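The Year I Tried to Fix the Cords

I moved my desk four times last winter, and every single time it ended up wherever the power point was. I'd picked out the good spot by the window, with the morning light and the view of the neighbour's lemon tree, and I lasted two days there before I got sick of stepping over an extension lead to make a cup of tea. So back it went, to the dark corner beside the linen cupboard, where some electrician decades ago decided a person might one day want to plug in a lamp.

That's how I got onto this. I started wondering how much of my life had been arranged by that electrician. The bed is where it is so the phone can charge. The couch faces the wrong way for the view and the right way for the telly. The toaster lives beside the sink, which my mother would have had words about, and the kettle has to take turns with it. I've rented this place for seven years and I reckon I could draw you the floor plan from the outlets alone.

It's a weatherboard place, built when a bedroom got one power point if you were lucky, usually behind the spot where any sensible person would put a wardrobe. My grandparents' house was the same. They had one appliance per room, more or less, and the big decision was whether to unplug the radio so Nan could iron. She ironed in the hallway, with the door to the lounge propped open so she could still hear the races from the other set. I thought that was just how ironing was done!

When I asked readers in June to tell me about the outlets in their own homes, I thought I'd get a handful of grumbles. I got 39 letters and emails, some of them several pages long, and a couple with hand-drawn diagrams. People have feelings about this stuff. One reader in Plodmont has a single outlet in her kitchen, and it's above the fridge, so she keeps a step stool out permanently and has trained herself to do all her blending in one go. Another bought a house where the previous owner had put a double outlet in the back of the pantry, at knee height, for no reason he's ever been able to work out. He keeps his bread maker in there now and says the loaves come out beautifully.

My favourite came from a retired schoolteacher who still charges everything in the laundry. The whole family does, kids and grandkids, because when they got their first mobile that was where the spare plug was. The outlets have all been redone since. There are three beside her bed. She walks down to the laundry every night anyway, in her slippers, and says goodnight to the phone and the dog on the same trip.

I rang a small electrical firm called Mudell to ask what people want when they build from scratch. The woman who answered laughed for a good while. Everybody wants more, she told me, and everybody puts them in the wrong place. Couples will argue for an hour over tapware and then wave a hand at the electrical plan as if it's somebody else's department. Six months after they've moved in she gets the call asking what it would cost to add one to the island bench. (A lot, if the slab's already down. I could hear her wincing on their behalf.)

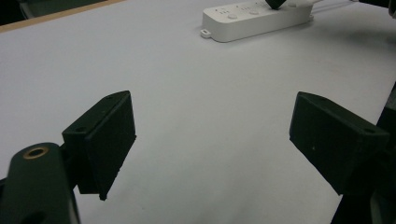 She gave me a homework exercise, which I pass on to you for free. Take a roll of masking tape and walk through an ordinary day, and every time you use something with a plug, stick a bit of tape on the wall where you wish the plug had been. Do it properly, she said, including the vacuum and the Christmas lights and the heated blanket. I did mine on a rainy afternoon and ran out of tape in the kitchen. The hallway got five bits, which surprised me, until I thought about the vacuum and how I spend half my cleaning time walking back to swap sockets like a deckhand moving a mooring line.

What came out of it was a bit embarrassing. I'd been blaming the house for years, and a fair share of the trouble was stuff I didn't need plugged in at all. There was a clock radio I hadn't listened to since I got a phone. There was a foot spa. There was a charger for a camera I gave to my niece, still sitting there faithfully behind the bookshelf, charging the air. I pulled the lot out and put it in a box, and then I did what I suspect everyone does, and put the box in the cupboard with the other box.

You've got that other box too, I bet. Mine's an old boot carton and it's full of cords. I tipped it out on the lounge room rug and tried to match each one to something I owned, and after an hour and a half I'd placed seven. The rest belonged to printers long gone, to a cordless phone, to an electric toothbrush, to something with a plug so fat and so peculiar I took it to the hardware shop to see if anyone there recognised it. They passed it around the counter with real interest. No luck.

A repair café called Nedeljković runs out of a hall near me, and they take old cords off your hands, so I loaded up the carton and went along. Lovely place, smells of solder and scones. They have a wall of hooks with 300 leads and adapters hung up by type, all tagged, and you can come in with your orphaned keyboard or your dad's old shaver and have a rummage. I handed over my boot box feeling terribly virtuous. Then I spent 20 minutes looking through the hooks and came home with two leads I thought might come in handy. I know.

While I was there I got talking to a bloke who was rewiring a standard lamp, and he put me onto something I hadn't considered, which is the floor. Old theatres and town halls often had outlets set into the floor under little brass lids, and he'd like to see them come back for houses. Think about a lamp beside an armchair in the middle of a big room, he said, with no lead trailing off to the skirting board. I've thought about very little else since. I've also thought about my dog, who drinks like a camel and carries a fair bit of the water away with her in her beard, and I've decided the floor outlet is for people with cats.

The other camp wants the cords gone altogether. A design studio by the name of Istelon sent me a brochure for a range of furniture with charging built in - bedside tables you put your phone straight down on, a desk with a pad under the surface, that sort of thing. It's handsome. I'd have the desk tomorrow if somebody else was paying. But the table still has to be plugged in, and I'm fairly sure I can see how that ends. You push your beautiful bedside table over to the only outlet in the room, and there you are, back behind the wardrobe.

I did ask my landlord, in the end. I wrote a very polite email, with a sketch, asking for one double outlet under the front window, and I offered to go halves. The answer came back in a day and a half, which must be a record, and it was yes! The electrician's visit took less time than it takes me to clean the oven. He drilled, he fished, he muttered at whatever was inside the wall, he put the cover plate on dead level and he wouldn't stay for a cuppa.

So I'm writing this by the window. The lemon tree has a magpie in it. The light is every bit as good as I'd hoped from 7 in the morning, and by ten it's coming straight through the glass into my eyes, so I've had to buy a blind. The bloke in the shop talked me through the options and was very keen on the motorised one. It goes up and down by itself, on a timer, and it's dead quiet. I asked him where it plugs in, and he said most people run a cord along the top of the frame to the nearest power point, and I bought the one with the string.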